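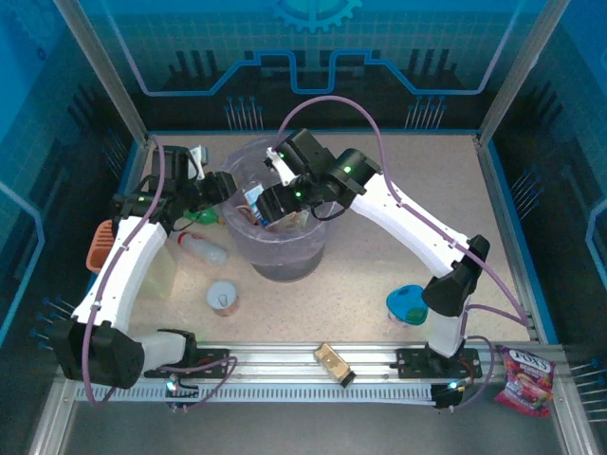 Two arms and a translucent bin on the speckled table.

From: Marwa Tazi
To: Lindemeck supporters list
Date: 2021-12-05
Subject: Re: Bukhari back for the cup tie?

Sølve Løken wrote:
> Club site says Bukhari trained with the full squad and should start
> the cup tie at Brusasia. With him back up front I think we go through
> easily. Two buses booked, 46 seats left, 20 a head. Who's in?

Sølve, I'd like to believe it, but the club site said the same thing in November before the Drandutetti game, and he didn't even make the bench. "Trained with the full squad" can mean he jogged a couple of laps and did the stretches. I'll believe he's starting when I see the team sheet.

Also, easily? We've scored once from open play in our last 7 games, and that one went in off a defender's knee. Bukhari was on the field for four of those. He's a good player and he holds the ball up well, but he can't cross it to himself.
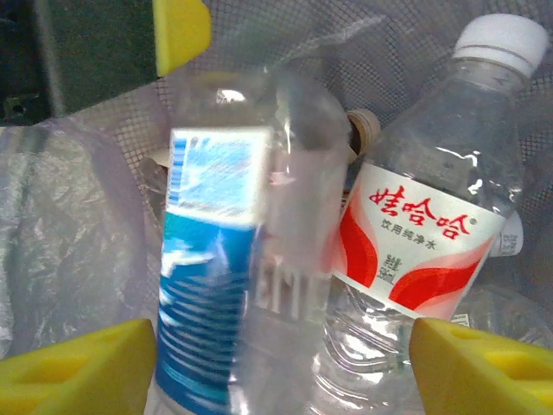

What worries me more is the left side. Brusasia put everything down that wing, and we're still playing a center back there who turns like a truck. If the coach sticks with the back three I can see us two down by halftime – and then we throw on both kids and hope, same as last year.

As for the buses, have they told us how many tickets we're getting? Last time it was supposed to be 700 and half of them were behind the scoreboard. I'm not paying 20 until that's in writing.

Put me down as a maybe. If you hear anything about the ticket split, please send it to the whole list and leave the subject line alone so I can find it.

Marwa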